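November, late evening

Reading time: 5 minutes

Sat down after dinner to finish the equipment plan and instead spent forty minutes choosing a font for the equipment plan. Then I made tea. Then I remembered that the form wants everything in whole dollars and that I had put cents in every row, so I took the cents out, and the total changed by one dollar, and I went looking for the dollar. I did not find it. It's somewhere in shipping.

So here is where we stand. The arm itself is approved, in the sense that the person who has to approve it has stopped replying. Everything around the arm is my problem. It's a funny thing to learn at my age, that you can get a yes on the big expensive item in one meeting and then fight for a month over the table it gets bolted to.

The table. I've now got two quotes. Hiebert will sell us a perforated top, steel, delivered, for a price that made me close the laptop and go for a walk. Fondolham will sell us one that is a bit smaller and 1652 dollars cheaper, and their lead time is "to be confirmed," which I've seen before and which in my experience means spring. I like the Hiebert one. I can't write "I like it" in the box marked justification. I tried "long-term stability" and left it at that, and it looks quite grand sitting there.

The mounting question has been dragging on since the summer and I'd hoped to be rid of it tonight. Overhead or bench. Overhead keeps the table clear and needs someone to go up and look at what our ceiling is made of. Bench is simpler and eats table, and table is the thing I'm paying Hiebert for. I've priced both, in two separate tabs, and I keep putting changes in the wrong one. At one point tonight the bench version had a ceiling bracket in it and no bolts.

What I've done, and I'm fairly pleased with myself, is build the whole layout in Onatine before spending a cent. Half the crew thinks this is me playing a video game on company time. Maybe so, but I moved a cabinet eleven times last week and didn't need my back for any of them. You put the arm in, you put the clutter in, you see what the thing can get at and what it's going to knock over. The license was the cheapest line on the sheet and the one I got the most questions about.

I went through the renders again tonight and stuck these on the last page of the plan, so the people with the money have something to look at besides my rows. 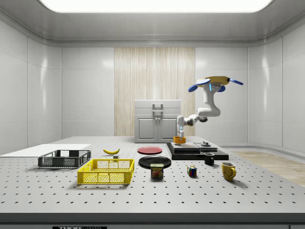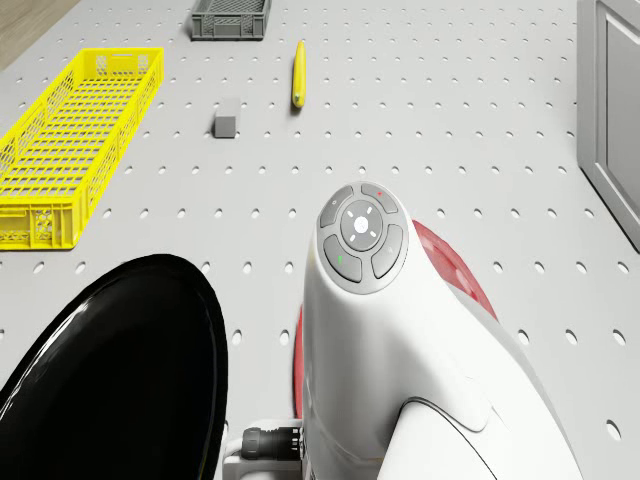
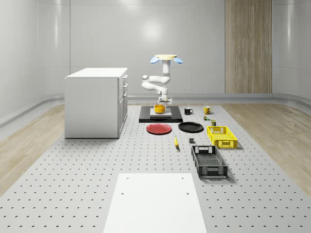

The test objects have their own line now, which I fought for. Mugs, plates, crates, a banana. In the software they're free. In the real room someone has to go out and get them, and you can't put "banana" on a capital equipment form without getting a phone call. I wrote "handling samples, assorted" and gave it 15 dollars, then felt cheap, then thought about what happens to a mug when a gripper comes down wrong, and made it 15 dollars a month. Plates will go first. I'd put money on plates, if there were any left.

Crates are a separate headache. The ones we have in the back are all different heights and two of them don't stack with anything on this earth. Forkano has a matching set in their catalog, very nice, and they only sell it by the pallet. I don't need a pallet of crates. I asked if they'd break one up and got a cheerful reply with the pallet price in it again, in bold.

Then there's the contingency. I'd put in 2000. Last year I put in nothing, to look disciplined, and we ended up buying cable out of the coffee money. So 2000, and I already know it'll be the first thing crossed out, and I'm half tempted to spread it through the other rows where it can't be found — a little in cables, a little in brackets, a great deal in shipping, where it can keep my missing dollar company. I haven't done it. I did move the cursor there.

Things still open, so I don't lie awake over them:

Somebody has to look above the ceiling tiles. Probably me, with the tall ladder, which is on loan to the guys downstairs.

Power. The plan says 3 outlets along that wall. There's one, and the vending machine is on it.

Training. Supplier includes one day on site. One day was fine when the last machine had a green button and a red button. I've added a second day and expect a conversation about it.

Spare fingers for the gripper. I forgot these completely until I was brushing my teeth, came back down, and put them in with toothpaste on my sleeve. They cost more than the crates would have. I'm beginning to see how these people make their money.

I also read the last three-year plan tonight, the one I inherited, to see how it was laid out. It promised a second arm by now, and a conveyor. We have neither. We do have the conveyor's carpet, a strip of black rubber matting that was bought ahead of time to get a discount. I wipe my boots on it every morning.

It's gone eleven. Plan is saved in both places and mailed to myself, with the overhead version on top and the bench version behind it for when they ask. I'm going with Hiebert for the table. If they want the cheaper one they can phone Fondolham themselves and find out when spring is.

Must get the ladder back.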